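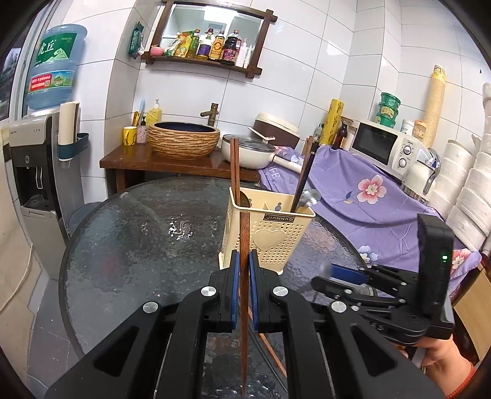 Employment Law Basics: Handout 6

Meal Periods, Rest Breaks and Paid Time

Read this before the session on 7th March. Bring your copy of the Lilby time sheets from January.

1. The starting point

Federal law does not require an employer to give adult workers a lunch break or a rest break. Many states do, and the rules differ in length, timing and who is covered. What federal law does is say which breaks count as hours worked once they are given.

Short breaks, usually 5 to 20 minutes, are paid. They go into the total for the week and can push an employee over 40 hours.

Meal periods, usually 30 minutes or more, can be unpaid if the employee is completely relieved of duty. The employee does not have to be allowed to leave the premises.

2. "Completely relieved"

This is where most disputes start. A receptionist who eats at the desk and answers the phone when it rings is working. So is a machine operator who has to stay at the machine. It does not matter that the phone was quiet that day if the employee was required to cover it.

An interrupted meal period is harder. Courts in many circuits ask who mainly benefits from the time. Check which test your circuit uses before answering problem 2.

3. Automatic deductions

Some payroll systems take 30 minutes off every shift. The practice is not unlawful in itself. The employer still has to pay for meal periods that were worked when it knew or had reason to know about them. A form for reporting missed meals helps, but a supervisor who discourages its use can undo that.

4. Problems

Problem 1. Moradi Packing deducts 30 minutes from each shift. Its records show 2,155 shifts in the period, and door scans put the employee back on the line early in 801 of them. What else would you need to know before calling that time compensable?

Problem 2. Guards at Kotham carry a radio during lunch and must respond to calls. Calls came in during 691 lunches. Are the remaining lunches paid or unpaid?

Problem 3. Aditz gives two 10-minute breaks and lets employees add them to an unpaid lunch. Does combining them change whether the 20 minutes are paid?

Write half a page on each. Cite the regulation by section number (start with 29 CFR 785.18 and 785.19).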